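Gripper trials in the simulated kitchen, February

Welcome to our little gallery! Samina Bangash and I have spent much of the month trying two grippers, the Brakov and the Sollo, on the same arm in the same simulated kitchen, and so many people in Stiltomstead asked how it was going that a page seemed the kindest answer. 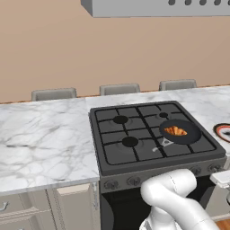 Our pan task is the one everybody has opinions about, and I must say I've grown rather fond of it. Each gripper got 40 attempts with the same controller settings, which Belmiro Matos patiently typed in for us (thank you, Belmiro!). With the croissant in the frying pan and the handle pointing out towards the front left of the hob, there are two sensible things to go for, and we scored them separately – pastry first, then handle. The Sollo was gentler on the pastry, while the Brakov kept a steadier hold on the handle.

We've logged 207 runs altogether, counting the plate task and Leonor's camera comparisons, and she would like to reach 600 before we swap controllers. More pictures when she gets there.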